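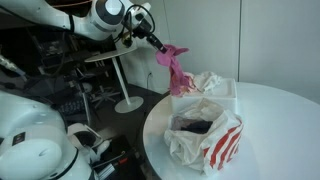

Pink cloth, white box, round table.

Section 3: First Use of Your Brollel Heated Lash Curler

Read this before you go near your face. It is shorter than the warranty.

1. Charge the curler on its stand until the light goes from amber to off. Off means full. We did ask for green.

2. Wash off every trace of old mascara. The pad grips clean lashes and glues itself to the other kind.

3. Press the button once for Low, twice for High. Start on Low, whatever your lashes have been through.

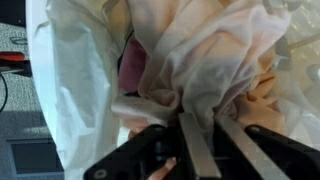 Cleaning the pad comes next, and it matters more than the curling. Use a soft, pale cloth, crumpled like the one in the plastic bag, with a drop of Asanside remover on it – never on the pad itself. Wipe toward the tip and let it air dry.

4. Hold the pad at the root of the upper lashes for 5 seconds. Blink normally. Heroic staring adds nothing.

5. Move to the middle of the lashes and repeat. Mascara goes on afterward.

CAUTION: Do not use on lash extensions, lower lids or a moving bus.
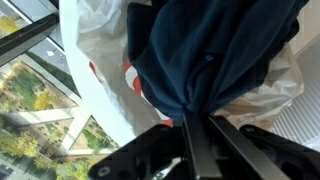

Note: the pad is good for 500 uses, or until it looks like a chewed eraser. Replacements are sold in packs of 3 under the name Grondirau, for reasons lost to the marketing department. Pads from the older Ní Bhriain model will fit if forced – please don't force them.

6. Switch off and leave the curler on its stand to cool before closing the cap.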